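Choosing a worktop for a home workshop bench
Posted by Zane Urbonaitė, 3/16/22
Filed under: Sheds, Garages & Workshops
3 min read

I'm putting a bench along the back wall of the garage and can't settle on a top. The wall is 2,554 mm from corner to corner and I'd like the bench to fill it. I mostly mend small things, lamps and radios and the odd bike part, but I also want to fix a vice at one end and a lamp on an arm at the other.

The builders' merchant offered me 38 mm beech or a cheaper 18 mm board. Is the thick one worth the money? And should I bolt things through or just screw them down?

Corico

Go for the 38. I had thin board on my first bench and it sagged between the legs within a year. If you can only get the thin stuff, glue two sheets together and leave them weighted overnight.

Bolt the vice. Screws work loose in the end. Use big washers underneath, or a steel plate if you have an offcut. For anything with a flange, mark all the holes with the fixture sitting in place, take it off, then drill.

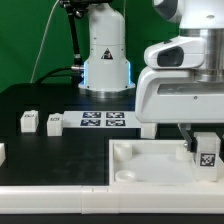

Metal flange bolted to a table, with a jointed arm coming down from above.

Keep the vice bolts over a leg, or close to one, or the whole top will bounce when you hammer.

Don't cut the top to 2,554 either. Garage walls are never square. Measure at the back and at the front, take the smaller figure and knock a few millimetres off. Beech also moves a bit over the winter. I fitted mine in January and by summer it was tight against the wall.

Choo

Beech is nice but it stains if you so much as look at it with a cup of tea. Oil it, both sides.

Neso

Agree with Corico on the thickness, not so sure about bolting everything. A lamp doesn't need it. Mine is on a clamp and I move it up and down the bench all the time. The vice, yes.

Check your legs as well. On a run that long you want a pair in the middle, not only at the ends. I spaced mine at 1,398 mm and wish I'd gone closer.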